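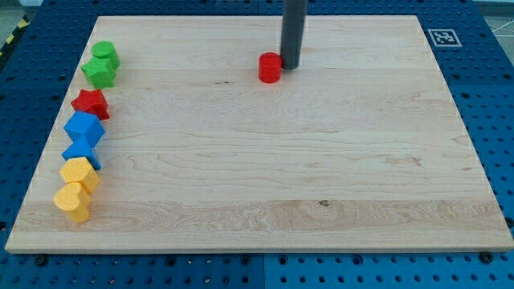

Tabletop pushing: planner release and what changed in the perception node

Release 30 of the tabletop stack went onto the Tresirell bench on 25th October. Most of the changes are in the push planner and in how it gets block poses from the overhead estimate. The interface to the arm driver is unchanged, so existing launch files should still work.

The bench task is still language-conditioned pushing with a single cylindrical rod. The command names a block and a goal, either a region of the board or another block, and the policy outputs planar tip motion at a fixed height above the wood. Blocks are cylinders, stars, cubes and hearts in red, green, blue and yellow. When the red cylinder is out near the back of the board and the rest are lined up along the left edge, the approach is simple and the difficulty is all in the goal. Commands such as "move the red cylinder to the red star" end in a column where neighboring blocks nearly touch, and the old planner treated that column as one obstacle.

Katsuhiko Ishida rewrote the collision check to work on block footprints instead of bounding circles. A star and a cube side by side now leave usable space between the points, and the planner can stop a push short of contact. The cost is a slower first plan. Replans reuse the footprint map and are as fast as before.

Perception had two faults. The first was in segmentation: same-color neighbors, the green cylinder and green star being the usual pair, were merged into a single instance when one overlapped the other from the camera side. Citlali Cárdenas added a split step that fits shape templates to any mask larger than one block. The second was wood grain. Dark knots and streaks in the maple-colored board were sometimes reported as a low-confidence ninth object. Detections with no height above the board plane are now dropped.

Board registration still uses the fiducial marker on the blue plate, past the far right corner of the board. The transform is now checked at the start of every episode, and the run is refused if it has drifted by more than 2 mm. If you see REG_STALE in the log, rerun the calibration script — do not edit the offset by hand.

The regression set is 2634 logged episodes, of which 1131 have a goal next to another block. Evaristo Quezada has replayed all of them through the new perception node. Planner results are available for the second group only; the remainder are queued on the Dasero machines.

Known issue: heart blocks can come back with the yaw flipped when the lobes face away from the camera. Yolotzin Ayala has a fix in review. Until it is merged, leave heart orientation goals out of evaluation scripts.

Filed under: Robotics Software, Release Notes

Recent items
Replaying episodes without the arm driver
Clustia log viewer: new filters for contact events
Footprint maps, part one
Calibration script moved to the tools repository
Notes from the March planning review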